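Speaker notes: Sorting the Everyday Drawer
Normand Gill, for the Redley household skills evening, May
Running order: drying cloth, sorting, chopsticks, the drawer, questions

Opening

Thank Wenceslao Valdovinos for the room and for putting the chairs out. Say who I am. I managed the kitchen at the Chisholm guest house until I retired, and I still do the dishes there when they are short.

Tonight is about flatware and chopsticks between the sink and the drawer. It's a small subject. Most people do it standing up at the end of the day, when they want to be doing something else. Say that the handout has everything on it and they don't need to write anything down.

Start with the Chisholm inventory. When we last went through the drawers we had 3126 pieces, counting teaspoons and the odd serving fork. I am not going to read out the list. The point is that a lot of it was in the wrong place, and most of that had been put there by people in a hurry.

The cloth

Spread a cloth before you take anything out of the rack. It should be bigger than you think you need. A dish towel folded in half fills up fast and then people start stacking.

Any woven cloth with some body to it will do. A thin one slides on a smooth counter. If it has a fringe, turn the fringe away from you, or the fork tines catch in it when you pick them up. A check or plaid is handy for sorting, as you can use the stripes as lanes.

Lay pieces down one at a time with space between them. Forks go tines away from you. Chopsticks can go at any angle for now. They get paired later.

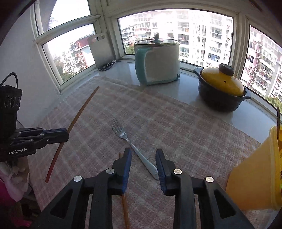
Leave everything there while you wipe out the drawer. At Chisholm we wiped the drawer every time we did a full sort and never in between, and that was often enough.

Pause here. Ask who keeps a tray in the drawer and who doesn't. Usually it splits down the middle.

Sorting order

Take the largest group first. In a house that uses chopsticks every day, that will be the chopsticks. Pull them out to one side and the rest gets easier to see.

Then metal forks, metal spoons, knives. Plastic goes last, in its own slot if you have one. Plastic spoons are light and ride up over the others when the drawer is pushed shut. If your drawer jams, look for the plastic spoon.

Patterned handles: turn them all face up when you put them away. It takes no extra time and you can tell a set from a stray without lifting anything. Mention the Flemthorpe set here, the one we inherited with 8 forks and no knives. Keep it short. Last time I went on too long.

Chopsticks

Slow down for this part. People had the most questions about it at Brornemholm.

Pair by length first, then by color at the ends. Stand two on the counter with the thick ends down and compare the tops. If one is shorter, it belongs to another pair or has been worn down. Roll each one on a flat surface. A warped stick wobbles. Slightly bowed is fine for cooking and annoying for eating, so move those to the jar by the stove.

Wooden ones need to be dry all the way through before they go in a closed drawer. Leave them out overnight if you can. Keep them apart while they dry. A heap of crossed chopsticks has damp spots where they touch.

Throw out any with a split tip.

Demonstration. Tip the mixed lot out on the cloth and sort it at normal speed, talking as little as possible. Chopsticks left, metal in the middle, plastic right. Then ask Wenceslao to come up and pair the chopsticks. He has not practiced, and it is better that way. 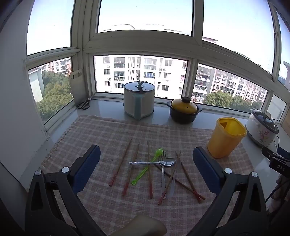 Should knives go in the same tray as the forks and spoons?
Table knives can, as long as they have their own slot and all the blades point the same way. Anything sharp should be in a block or a sleeve.

More questions came in on cards. I'll take the one on rust spots and the one on children's flatware. For rust spots, baking soda paste and a soft cloth, then rinse and dry right away. For children's flatware, a low drawer they can reach, with nothing else in it.

If there is time

The tray itself. Measure the inside of the drawer, front to back and side to side, before buying one. Bring out the one I cut down with a handsaw.

Close

Handouts are by the door. I printed 100, so take one for a neighbor. Cloths go back in the blue bag. Tea is at 8.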